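3.2 Rehearsal Conditions

The Flosov corpus holds 1,203 takes of short scenes, played by 28 student actors at the Tanguy studio.
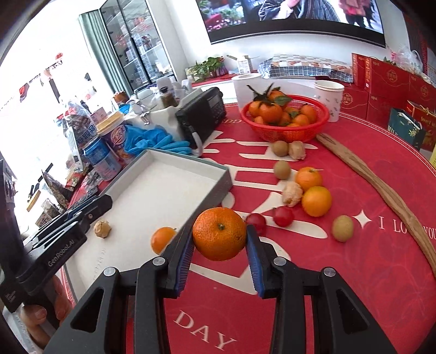 3.3 Rating of Takes

Raters at Hiner scored each take for pacing and tone on a scale of 50 points.
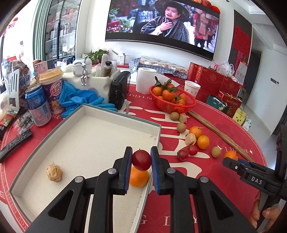
Figure 2. Fruit on a covered table.

Pacing scores fell when actors had no stage business. Scenes were therefore rewritten around small hand props. Fruit of different sizes, such as the tomato and mandarin in Figure 2, calls for different handling and alters the timing of a line.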